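How to Get Your Crash Report and Fix Mistakes in It

March 6, 2023
By Skamum Ledger staff
5 min read

If you were in a wreck on a county road or inside Skamum town limits, there is a written report on it somewhere, or there should be. Your insurance company will ask for it. So will a lawyer if you hire one, and so will the hospital billing office in some cases. You can order it yourself, and you should read it before you send it to anyone.

This guide covers crashes handled by Skamum police, the Plemasura substation, and the county sheriff. If a state trooper came to the scene, the report goes through the state and you need to order it there. The card the officer handed you will say which agency wrote it up.

Step 1. Find your case number

Look on the exchange card. It is the half sheet with the other driver's name and insurance on it. The case number is in the top right corner and starts with two letters. SK is Skamum, PL is Plemasura, CO is the sheriff.

If you left in an ambulance, you may not have a card. Call the records desk and give them your full name, your date of birth, and the road. They can look it up by the driver or by the plate. A passenger can be looked up too, but it takes longer.

Step 2. Wait until it is filed

Reports are usually ready five working days after the crash. If someone was badly hurt, it can take weeks, and the records desk will only tell you it is pending. Calling every morning does not move it along.

Step 3. Order the copy

There are two ways to order.

At the counter: Bring a photo ID and the case number. The counter is in the Skamum municipal building, first door on the left past the water department. Cash or check only. Plemasura does not hand out copies at the substation anymore, so those come out of Skamum as well.

Online: The county uses a system called Varnex. You make an account, type in the case number with no spaces or dashes, and pay by card. The report comes as a PDF. The link in the email expires, so save the file to your own computer the day you get it and put a second copy somewhere else. 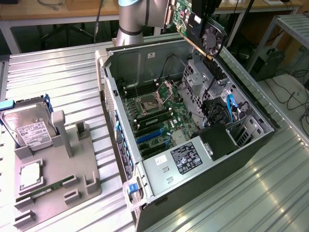
A graphics card held over an open desktop computer case.

The Varnex page does not work well on phones. Several readers have told us the payment screen goes blank. A desktop or laptop is the better choice, and the library has public ones you can use. You will need to be able to open your email while you are there.

If you are ordering for someone else, such as a child under 18 or a parent who is still in the hospital, use the counter. Bring something in writing that shows you can act for them. The online form has no place for it.

Step 4. Read all of it

Most reports here have three parts. The front page has drivers, vehicles, plates and insurance. The second has the boxes with number codes for weather, light, road surface and so on. The last part is the diagram and the officer's written account.

Check these first:

- Spelling of your name and your current address
- Plate number and the last digits of the VIN
- Insurance company and policy number
- Which car is Unit 1 and which is Unit 2
- Direction of travel for each car
- Seat belt box for every person
- Whether an injury was marked

The number codes are explained on a separate sheet. Ask for it at the counter, because it does not come with the online copy. The one people miss is the damage box. A crash with damage over $2,000 is coded differently from a minor one, and the number there is the officer's estimate from the roadside. Your body shop's figure may be a good deal higher once the bumper cover is off.

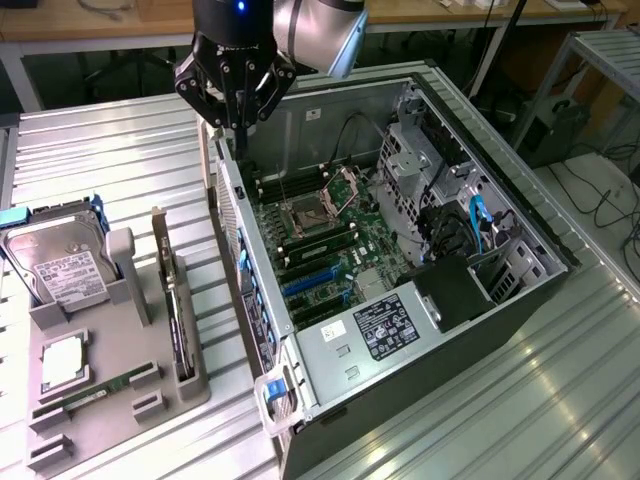 Motherboard with an empty CPU socket, lever up.

Step 5. Ask for a correction

There are two kinds of mistakes, and they are handled in different ways.

Plain errors of fact are the easy ones. A wrong plate, a misspelled name or an old address can be fixed with proof. Take a copy of your registration or license to the records desk and fill out the correction slip. You will get an amended copy at no charge.

The other kind is a disagreement over what happened. The officer is not required to change the written account or the diagram just because you remember it differently. What you can do is add a statement, and it stays attached to the report from then on.
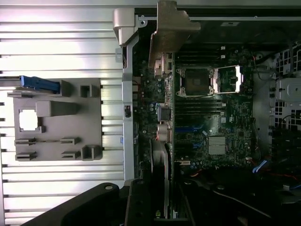

Your statement should stick to what you saw, heard and did. Put it in order and leave out what you think the other driver was thinking. Say where you were, which lane, how fast, and what you noticed first. If a part of the car matters and you don't know what it is called, describe it by color and position. The same goes for any machine. Someone who has never been inside a computer could still write "the long blue handle across the top of the gray plastic holder," and a person looking at it would know where to put a finger. "The thing on the side" does not help an adjuster at all.

The statement box on Varnex holds 1,024 characters, and spaces count. Anything past that gets dropped without a warning. Write it in another program first, check the length, and paste it in. If it runs long, turn in a paper statement at the counter, where there is no limit.

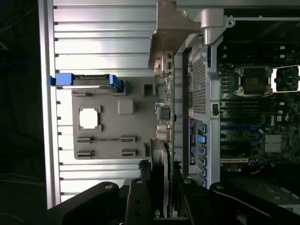 Sign and date a paper statement on every page and put the case number at the top of each one. Ask the clerk to stamp your copy. You want that stamp if the statement is ever separated from the file.

Step 6. Send it on

Send the insurance company the amended report if there is one, along with the statement. Tell the adjuster in the same email that the earlier copy should be replaced. Keep photos, tow receipts and medical papers in the same folder as the report.

If the crash was at the Khunthong Road crossing, note that the signs there were changed in November. The diagram should show the signs as they were on the day of your wreck.

Comments

Plemasura reader: Drove all the way to the substation before I read this. Wish they would put a sign on the door.

Two kids and a minivan: They had my daughter down as no seat belt and she was wearing it. The desk said that one counts as a statement, not a correction. Might want to add that.

Khunthong Road resident: Do you have to use your own name on the online account if your husband was the one driving?

Skamum Ledger staff: Either is fine as long as the name on the account matches the card you pay with.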